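Polevix Handheld Gripper review: three weeks of picking things up
By Wen-hsiung Lam
Thursday, July 21, 2022

I've been through a fair number of handheld grippers for collecting demos, and most end up in a drawer. The Polevix is still on my desk, and I keep finding excuses to use it!

The first thing you notice is how smoothly it closes. My old Sarneso had a gritty spot halfway through its travel that made small objects a pain. With the Polevix you squeeze and the fingers just come together, and after nearly 60 test grabs on the first evening my hand wasn't sore at all (the Sarneso usually got me by grab 20).

The camera view is the other big win. The fingertips sit right in the center, so lining up on something is quick, and you get plenty of table ahead of them to see where you're going. 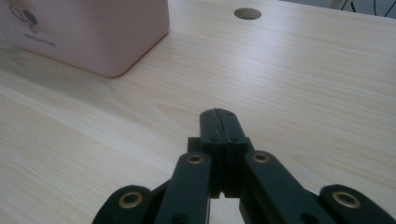

Fingers closed, as seen by the gripper's own camera. Four brass-colored eyelets sit at the pivots.

I like the straight, flat-faced fingers more than I expected to. They're great on boxes, markers and cable ends. Round things are harder - a ping-pong ball got away from me on 3 tries out of 5 - and I'd love to see a softer set of pads as an option. The Ngcobo I borrowed last fall did better there, though it was so heavy I dreaded long sessions.

Gripes? The matte black parts pick up dust, and the manual skips right over calibration. I got it working with the Sterneo controller in one evening, mostly by trial and error.

I'm keeping mine, and I've already ordered a second one for two-handed tasks. It should be here in September.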